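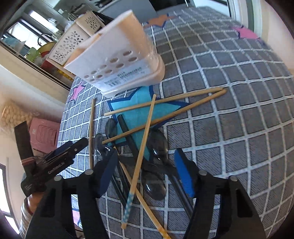 Chopsticks, spoons and the caddy they're supposed to live in, out on the starry tablecloth.

I own five hundred opinions about saucepans and until this February I had none at all about where the chopsticks go. They went in the caddy. The caddy went beside the stove. If I wanted a spoon I stuck my hand in and had a rummage, and usually I came out with a chopstick, and I said a rude word and had another go. I lived like this for years and thought it was normal!

Then my neighbour Obadia Kinyua came over to help me eat a very large pot of laksa, went looking for a soup spoon, and pulled out four chopsticks before he got one. None of the four matched. He lined them up next to his bowl in order of length and looked at me like a dentist.

So the next morning, at 7 am with a coffee going, I tipped the whole lot out on the table. I recommend the table over the bench, by the way, especially if you've got a cloth on it. Things don't roll as far and they don't make that awful clatter (I have a sleeping teenager and a nervous dog). My cloth is the grey one with the white grid and the big stars, which I bought because I was sick of beige, and it's surprisingly handy for this sort of job. The teal star became the "haven't decided yet" pile. The orange star up the top was meant to be for keepers and the pink ones were for anything going to the op shop, but I got bored with that system pretty quickly and everything ended up back on the teal.

Chopsticks first. I've always bought the plain wooden ones because I like the grip. Lacquered ones are gorgeous, but try picking up a slippery rice noodle with them when you're hungry. The trouble with wooden ones is that they drift apart. One gets used to stir a pot, one props up a tomato seedling, one goes to school in a lunch box and starts a new life there. You think you've got a drawer full of pairs and what you've got is a drawer full of singles.

My favourite is the one with the white polka dots on pale blue at the end. I love it out of all proportion. It's cheerful, I can find it straight away, and it has made me think every pair in the house should have some sort of marking on it. A bit of washi tape would do for the ones that only come out for guests, though I wouldn't trust it through too many washes.

My rule for matching is dead simple. Hold two together, tips down on the table, and look at the tops. If they're level and the thickness feels the same between your fingers, congratulations, they're married. I don't care about the grain. Anything left over without a partner goes in the jar by the back door for gardening or for poking down the side of the couch.

Spoons are harder, I reckon, because everyone has feelings about spoons. I like a deep one for soup and a flat one for rice, and I can't stand anything with a sharp edge to it. My mum thinks a spoon is a spoon. We have agreed not to discuss it at Christmas.

Now, the caddy. It's white plastic with round holes in it and a rounded bottom, and it still has the barcode sticker on it, which I keep meaning to soak off and never do. Warm water and a bit of cooking oil will shift most of those - my thumbnail won't. I do like a caddy with holes. Wooden things need air around them, and if you stand damp chopsticks in a solid jar you'll find out what the bottom of a pond smells like.

The white basket with the little petal cutouts is my other contender. Long things tip about in a caddy but they'll lie down nicely in a basket, and it's pretty enough to go straight on the table when people come round. My current thinking is spoons in the caddy, chopsticks in the basket, paired up with a rubber band. Obadia thinks the rubber bands are a step too far. He's coming for dumplings next week and he can bring his own spoon.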